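4.3 Setting up a divided storage bin

This section covers the deep, open-topped bin used for small loose items. Shelf trays are covered in section 3.

Before you start, empty the bin and wipe the floor with a damp cloth. Leave it to dry. Abrasion marks on the floor and scuffs on the divider do not affect use. Replace a divider if it is split or if the top edge has lifted.

1. Place the bin on a level surface with the near wall facing you.

2. Lower the divider into the bin, keeping it upright. Press down at both ends until it stops moving.

3. Check that any holes in the floor are clear. Do not cover them with tape or labels.

4. Put in the larger items first. Lay them flat on the floor and leave a hand's width between them.
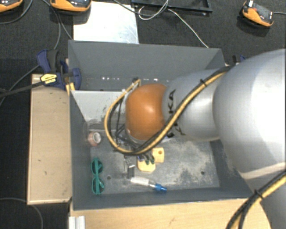 5. Lay rolls of tape on their side or flat, whichever keeps them clear of the divider. Fold the free end under by 2 cm so that it can be found again.

6. Place sunglasses with the lenses facing up. If they are kept in the bin for longer than a week, put them in a soft pouch.

7. Do not stack. If an item will only fit on top of another, move it to a second bin.

Note: Boxes standing beside the bin should not rest against its side wall. Pressure from outside can bow the wall and loosen the divider.

CAUTION: Do not lift a loaded bin by the divider. Hold it by the outer walls, one hand on each side.

CAUTION: Keep blades, open pens and anything containing liquid out of the bin.

Checking the contents

Compare the bin with its list every October and after each move. Cross out items that have been removed and write new ones at the bottom. Lists with more than 9 crossed-out lines should be copied on to a fresh Plendel card, form 910.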